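How to Build a Family Photo List for Your Wedding (Without Losing Your Whole Cocktail Hour)

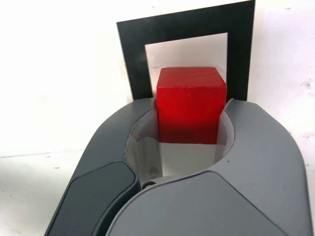
Red wooden block in front of a black frame with a white opening.

I shoot a lot of weddings, and the part of the day my couples dread most is the family photos. I get it! You've just gotten married, there's a tray of crab cakes going by, and you're stuck on a lawn waiting for your uncle to come back from the restroom. A good list fixes most of that, so let me walk you through how I put one together.

Step 1: Write down everybody first

Don't think about groupings yet. Open a note on your phone and type the name of every relative you'd be sad not to have a picture with. Real names, please – "Grandma" doesn't help me when there are four of them. If someone uses a walker or can't stand long, put that next to their name.

Step 2: Turn the names into groups

Start with the biggest group and peel people off as you go. For one side of the family that might look like this:

Couple with all aunts, uncles and cousins
Couple with grandparents, parents and siblings
Couple with parents and siblings
Couple with parents
Couple with Mom
Couple with Dad

Then do the other side. Going big to small means the little cousins get to run off early (their parents will love you for it).

Step 3: Do the math

I plan on 3 minutes for each group. Yes, some go faster, but the big ones never do. Last June I had a couple at Zirkside send me a list with 24 groups on it, and that's 72 minutes of smiling. We got it down to 15 and they still had time for a drink before dinner. If you have a huge guest list (my biggest so far was 306 people), do one giant everybody photo right after the ceremony while they're all still in their seats, and keep the family list short.

Step 4: Tell me about the tricky stuff

Divorced parents who don't want to stand together, a new stepmom, a brother who's not speaking to another brother. I've heard it all and I won't be shocked. Put it in the list so I don't cheerfully ask the wrong two people to squeeze in closer.

Step 5: Pick a caller

You need one loud person who knows the faces. My friend Leonie Wendt, who second shoots with me, likes to have one from each side, and she's right if the families haven't met much. Give your caller a printed copy, big type, and let them know before the day that they've got the job.

Step 6: Choose the spot and have a backup

Open shade is best, close to where the ceremony ends. Ask the venue where they send people if it rains, then go stand there and see if your biggest group would fit.

Send me the final list two weeks out. If you add a cousin after that, fine, just text me.

– Tamunoemi Afolabi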